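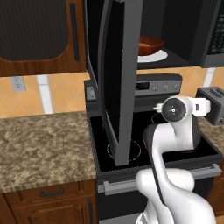 Obtaining a copy of a police report after a theft at a small business

Category: Community Help > Police, Courts and Records

A theft was reported at our shop in Clovley in June. An officer attended, took a statement from the manager and left a card with a case number. Our insurer, Betitz, now requires a copy of the full report before the claim can proceed. The records desk has supplied a one-page summary and states that the remainder is being withheld while the matter is under investigation. The loss is slightly over $2000. Is the business entitled to the full report, and is there a deadline for asking?

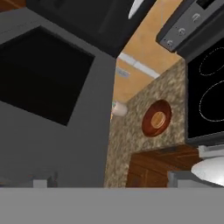
Answer 1 (accepted)
Posted by Sibusiso Pretorius

The summary you were given is commonly called the incident report or face sheet. In many states it is open to the public. The narrative, witness statements and any supplements are treated separately and may be withheld while an investigation is open. The rules differ by state, and the records desk should be able to identify the law it is relying on.

The following steps are suggested:

Submit a written request to the records division, quoting the case number, the date of the report and the name of the business as it appears on the report. State that the business is the reporting party. Ask for any denial in writing, with the legal basis stated.

Ask the assigned detective whether an arrest has been made or charges filed. Once a case has gone to court, the charging document can usually be obtained from the clerk, and insurers will often accept it.

Write to Betitz and ask whether the summary and a signed proof of loss are sufficient for the present. Most theft policies require prompt notice to the police – they do not always require the full narrative. Keep a copy of the reply.

With regard to deadlines, the one that matters most is in your policy. Read the section headed "Duties After Loss" and note the date by which proof of loss must be received.
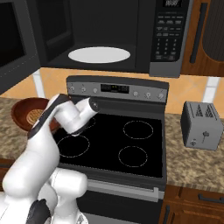

2 min read

Answer 2

We had the same problem with a break-in at our Joubert location. The desk said no twice and then mailed 18 pages after the case was closed. The copy fee was $24. I would just keep calling.

Answer 3

Please check with the county as well. If the address is outside the city limits, the sheriff holds the report and the police department will have only a referral. This was the case for a property of ours on Brurirora Road.

Contact the Help Desk | Terms of Use | © Clovley Community Help | Back to top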